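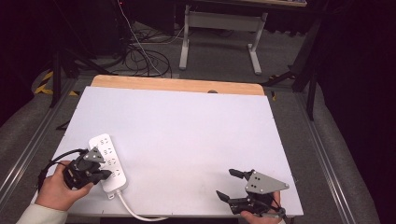

Necati Aksoy wants to know why a power strip needs a written rule at all, it's a power strip, pick it up and move it.

Fair. Short version: because everyone picks it up a different way, and then the recordings are a mess. Long version below, typing fast between runs.

Rule 1 in the Tergate handling sheet. Strip is never live. Not "switched off". The plug end is out of the wall and somewhere you can point to. Say it out loud before you pick up the grippers. Yes you feel silly.

Rule 2. Two hands on two grippers, start open, start over the board. If you come in from off the table the first second of the take is junk and someone has to trim it.

Rule 3 is the one people fight me on. Grip the body, never the cord. The cord bends different every time and you end up teaching a machine to yank on wires. Hegarty had "body or cord" in their version for 5 months. I read thier notes. Don't. 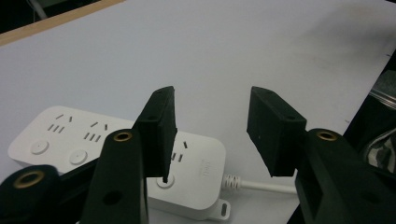

Pads open, strip and cord on the table. Check your gap before you close.

Rule 4, keep the pads off the buttons. If one gets pressed and pressing wasn't the task, mark the take. Don't delete it, mark it. Deleted takes are how you end up with a log nobody trusts.

Rule 5, floor cables. Walk the route before you start, both sides of the table. Tape is not a fence. If your own gripper cable is tight at full reach, stop and fix the slack.

We had 19 rules in January. Nineteen! No one read past the first page. Cut to seven, moved the rest to a setup checklist that stays with whoever preps the table.

6 is boring: same words for the same object, every label. "Power strip". Not extension, not multi plug, not "the white thing" (Drallard I am looking at you)

7: anyone can call stop, no reason needed, no sighing.

Necati again, asking if the sheet counts as a standard. No. It's a house rule with a version number. Would like it to line up with what Tredodetti is drafting but I havent seen their latest so not promising anything.

ok next run, back later with the checklist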